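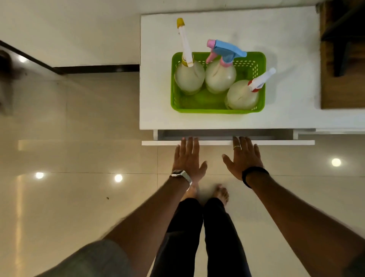

Heltine Tenants' Cleaning Cooperative
Progress report to the Reuter Fund, 16 March 2020
Prepared by Shobha Fernandes

Work since December

The cooperative now cleans the stairwells and shared laundry rooms in the Stindden buildings under a written contract. Two more members joined in the period and both have finished their training with Ida Ackermann. Hours are paid monthly and everyone has a signed agreement.

The switch to concentrates is complete at Stindden. Members mix their own solutions from the dilution sheet, which Hauke Petersen has rewritten in larger type. The old sheet gave amounts per bucket only and was hard to use for small quantities.

Delays

The Bindo site has not started. The building manager asked for a different insurance certificate, and our insurer took two weeks to send it. We have since received a start date, but the storage room there still needs a lock and shelving.

Spending

Supplies came in under budget. Training cost more than planned, as Ida ran a second session for members on evening shifts. We ask to move the unspent supplies money to the training line. Receipts are attached.

Next period

Start work at Bindo. Agree on holiday cover with Ingeborg Harms at the Stindden office. Send the member survey, with results to follow in our next report.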